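Chapter 6
Donated Goods: Planning, Intake and Reporting

After reading this chapter, you should be able to:
- distinguish a goods drive from a cash appeal and state when each is suitable
- write an item list that matches the needs of the receiving program
- set up an intake count that two people can repeat with the same result
- prepare a short report for donors and for the agency's own records

Key terms: goods drive, item list, intake point, sort rate, usable share, carryover stock, acknowledgment

6.1 Why goods drives need a plan

A goods drive is a time-limited request for physical items, made by an agency to a defined group of donors. Most small agencies run at least one each year. Drives are popular with donors and produce items that clients can use at once. They also create work. Every item must be received, checked, sorted, stored and handed out, and each of these steps takes floor space and staff hours that do not appear on the flyer.

The usable share is the number of items fit for distribution divided by the number received. An agency that reports only the number received overstates what reached its clients. An agency that reports only the number handed out hides the labor spent on the rest. Both figures are needed, and they should come from the same count.

The case used in this chapter is Cumunano, a family services agency with a day program for adults and an after-school room. Its fall drive opens in September and collects school supplies, bedding and hygiene items. In the year studied, the drive took in 2,565 items through 35 collection points. Of these, 223 were set aside as unfit or outside the item list. The usable share was therefore 2,342 divided by 2,565, or 91.3 percent.

6.2 The item list

The item list is the agency's statement of what it will accept. It should be drawn up from program requests, with last year's donations used only as a check. Brenda Quezada, who coordinated the Cumunano drive, asked each program lead for no more than 10 items in order of need. Lists that came back longer were returned for cutting. The final list gave sizes, stated whether used goods were allowed, and named the items that would be refused.

A short list has a cost. Some donors will already have bought something that is not on it, and intake staff must be ready to decline politely or to pass the item to another agency. Cumunano had a standing arrangement with Callola, a thrift outlet, for this purpose. Such arrangements should be in writing and should say who pays for transport.
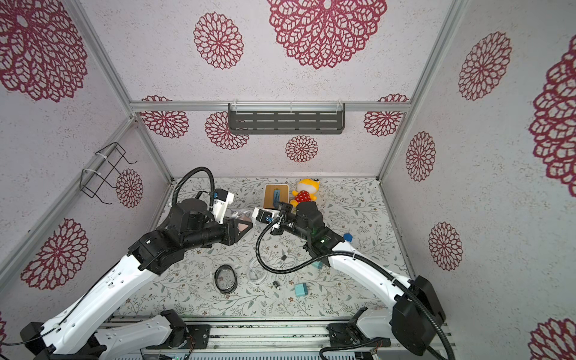 Should an agency accept items that are not on its list?

Only when it has a named place to send them and the means to get them there. Otherwise the items become carryover stock, which takes up shelf space until the next drive and is seldom used.

6.3 Intake and counting

Intake points fall into two classes. At a staffed point, a worker checks each donation against the list as it arrives. At an unstaffed point, such as a bin in a lobby, checking is delayed until the bin is emptied. Unstaffed points cost less to run and tend to have a lower usable share. The choice between them depends on the hours of sorting labor available at the central site.

The unit of count must be fixed before the first donation arrives. A pack of pencils may be one item or twelve. Either rule is acceptable - mixing them is not. Idrisa Nyamweya, who kept the Cumunano intake records, posted a single sheet at every table giving the unit for each line of the list. Bins were recounted by a second person before the contents were shelved, and any difference was settled on the spot.

6.4 Reporting back

Donors should receive an acknowledgment soon after the drive closes. It should state what was collected, what was distributed and what remains. Business donors may need a separate letter for their own files. At Cumunano these letters went to two firms, Brorkance and Ezeani, and listed the goods received from each without assigning a dollar value. Valuation is treated in Chapter 7.

The internal report is longer. It records the staff hours used at each stage, the usable share by collection point, and any change proposed to the item list. Section 6.5 sets out a standard form for this report, with notes on how each line is completed.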